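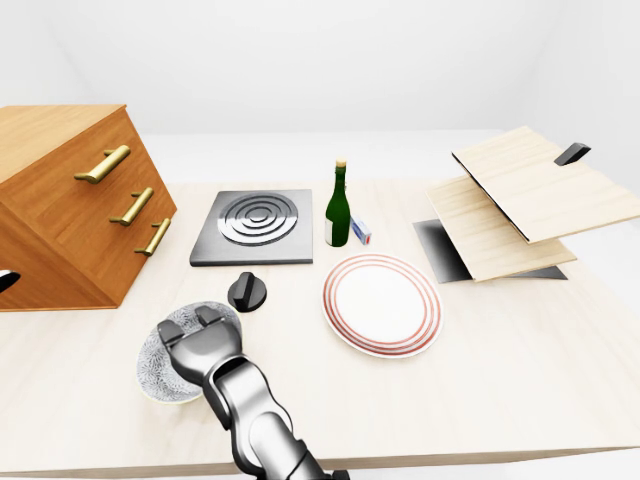

4. How the lists got made

I should say up front that I love a year-end list, and I went into this study expecting to defend them. What I wanted to know was pretty simple: when a small music site asks its writers for their favourite records, how much of the final ranking comes from listening and how much comes from talking to each other?

Lardale was the easy one to get into. Glenys Bainbridge had kept every ballot since the site started, mostly in one enormous email folder (bless her), and she let me read the lot. Each writer sends in a top 40, a first-place vote is worth 40 points, and so on down to one. Prestham does it differently. Its contributors rank nothing at all, and the editor, Ashley Kershaw, sorts the nominations into an order over a long weekend with the stereo on.

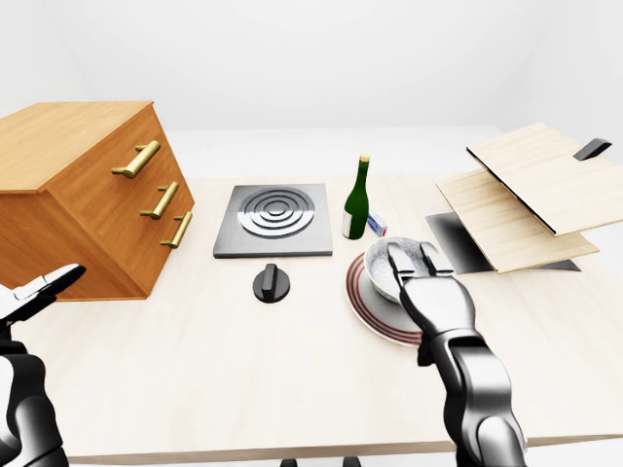 I'd assumed the points system would give the more adventurous list, and I was wrong about that. Points reward the album everybody sort of likes. A record that turned up at number 18 on most ballots could sail past one that two people were completely mad about, and at Lardale this happened often enough that the writers had a name for it, the "nice jumper" problem. Lacey Cheetham told me she'd started leaving a record off her ballot if she knew it would get in anyway, so her points could go to the Munis tape she'd been banging on about since October. I asked whether that was cheating. She laughed and said it was voting.

Prestham's list was stranger and, to my ears, a lot more fun, but it also sounded like Ashley. Dorothy Pearce, who'd nominated the Su album in a 300-word email mostly in capitals, found it at the very bottom of the page and didn't speak up until I interviewed her. She was still a bit sore.

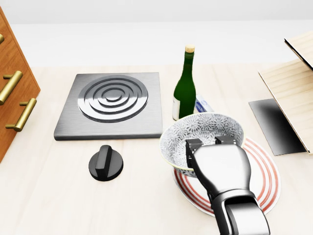
The timing matters too, more than I'd given it credit for. Both sites close nominations before December, so anything released late has to wait for a list that never really comes. Ladi Jibrin keeps his own tally of these orphans and reads it out at the Lardale writers' catch-up, and I've bought 6 records on the strength of it - my favourite research expense by a long way.

I don't have a neat fix for the orphans. A January addendum was tried at Lardale once and hardly got any readers, which Glenys put down to everyone being thoroughly sick of lists by then.

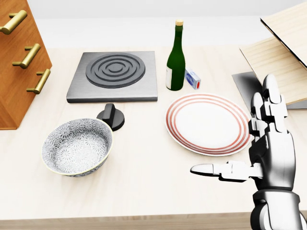
Figure 2. Kitchen objects on a pale wooden tabletop, with a drawer cabinet at the left.

4.1 What readers did with them

I've got much less to go on here, because neither site kept proper comments past the first couple of years. What survives is mostly people asking where the metal was.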